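Chapter 5
Sorting What's on the Table

I should confess that I learned most of what's in this chapter by being bad at it. When I started helping at the Birkett workshop in Drernport, Salma Hajji handed me a crate of play food and asked me to write up a sorting activity by lunch. Easy, I thought! Fruit in one pile, vegetables in the other, done. By a quarter to twelve I had filled four pages and crossed out three of them, and I still hadn't decided what to do with the cherries.

Cherries are a wonderful headache. They're small, they come with stems that hook onto everything, and a dark one and a red one look like different fruits to a lot of beginners. Put a few on a brown wooden table and you'll see what I mean. A black cherry has its own shine, but its shadow is dark too (and so is half the wood grain), and the eye has to work to find where the fruit stops. Grapes in a pale bowl are no trouble at all by comparison.
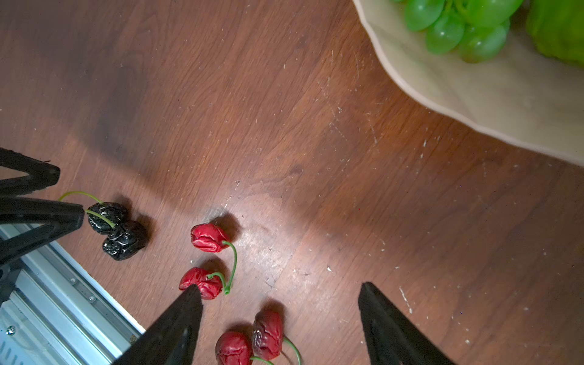

5.1 Choosing your groups

Before you move a single thing, decide what a group is. I mean really decide, and write it on a card. "Things that go in the bowl" is a fine group. "Green things" is a fine group too, but it will give you a completely different table, and if two people are working side by side with different ideas in their heads you get what Annelies Smits calls the tug of war over the grapes.

Annelies keeps a notebook of these arguments, and the entry I like best, number 511, is one line long: "Is a bunch one thing?" I've changed my mind on that more than once. For this book a bunch of grapes is one thing as long as it holds together, and a loose grape is a thing of its own. You're welcome to disagree, just put it on the card.

5.2 Setting out the table

Clear more space than you think you need. Then set down your containers first, bowl or plate, and leave the loose items for last, well spread out, so that every one can be picked up without nudging its neighbor. 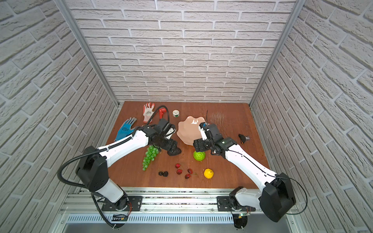
I like to keep a hand's width between any two items, and more than that for bunches, which flop over when you let go of them. Round things wander, so start them near the middle. If you own a plate with a bit of color to it, use it! Pale fruit on a pale plate is hard going late in the afternoon.

Try it now with whatever is in your kitchen, and hold on to your card. We'll need it again in 5.3, where the groups start to overlap.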